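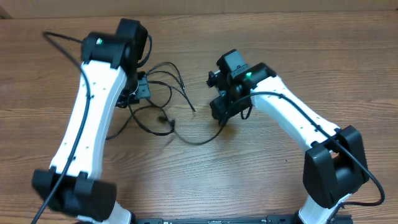 Stillby, September 2023

Notes for Unit 5: Reading a Demonstration

These notes go with our visit to the Kirlow open day. Read them before you write up your own page. If you missed the bus, you can still do the written part, but borrow notes from two people and see where they disagree.

What we were told. The bench has two arms of the same kind, set facing each other over a wooden tabletop, each with its own gripper. Kirlow calls the setup Vevetti. The presenter said it can sort out loose cables and connectors "the way a person would." Write that phrase down. It is the claim, and it's a big one. Which person? How fast? With which cables?

The task. Thin black cables in a loose tangle between the grippers, with a small black plug in the middle of it. I will give them credit for the choice. Cable is hard. It bends, it hides parts of itself, and it doesn't stay where you put it. A stack of blocks would have told us much less.

What we saw. Three runs. In the first, the plug was picked up and moved clear. In the second, one gripper closed on nothing and the presenter stopped the arms by hand. The third went well and got the applause. Between runs a member of staff laid the cables out again, and several of you noticed that he took some care over it. Put that in your write-up. If the starting tangle is chosen by the people selling the machine, we haven't learned how it does with a tangle it didn't expect.

The number on the poster. The poster said 196 successful runs. It did not say out of how many. I asked and was told the full figures would be sent on. They have not come. Until they do, 196 is a count and you can't get a success rate from it.

The green lights. A few of you wrote that the green light on each wrist meant the arm was "working correctly." We weren't told what the lights mean. Write "green light on" and leave it there.

Compare with the Huttunen visit in March. There we were allowed to set up the parts ourselves, and the machine did badly in front of us. I trusted that demo more.

For your write-up (one page):
State the claim in the presenter's own words.
Say who set up each run.
Report all three runs, including the stopped one.
List what you would ask for before paying for this.

We will go over these in week 6. Bring a paper copy.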